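**第2讲 示教数据采集(课堂笔记,2022年2月3日)**

上次讲到策略网络,这次讲数据从哪来。先记结论:样本质量 > 样本数量,期末项目扣分多半扣在这儿。

几个词先对齐:

- 一条示教 = 从起始位姿到任务结束,中间不剪
- 观测:相机图像 + 关节角 + 夹爪开合
- 动作:末端位姿增量,*别存绝对值*,换个底座位置就废了

Lallby 任务集里最基础的一项是抓杯子。杯子小,夹爪朝下,两指分在杯子两侧,对不准就会碰倒。台面背景别收拾得太干净,水槽、洗洁精、海绵都留着,模型迟早要见到这些。百叶窗透进来的光也一样,上午下午各采一批。 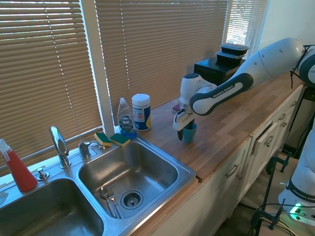 *图片来源:Stomura 课程组,Bleddyn Beddoe 摄*

注意杯子和夹指的相对位置,标“接触前”这一帧的时候就看这个。标早了标晚了都会影响后面的分段,标注的同学请在统一的的软件里做(Gorkatell,账号找助教)。

采集时的规矩:

1. 每条开始前杯子换位置、换朝向
2. 操作员手抖、停顿超过2秒,整条重采
3. 失败的也存,单独放 `fail/`,别删!!
4. 相机固定好就别再碰,碰了要从新标定

数量:每组33条起步,全班目标570条。去年12月那批有26条时间戳错位,图像和关节角对不上,训练出来夹爪老是提前闭合,查了很久才查到。所以每采完一批先回放几条再走。

作业:读 Deng 那份讲义的第2节,写半页,说说起始位置分布太窄会怎样。下周课前交。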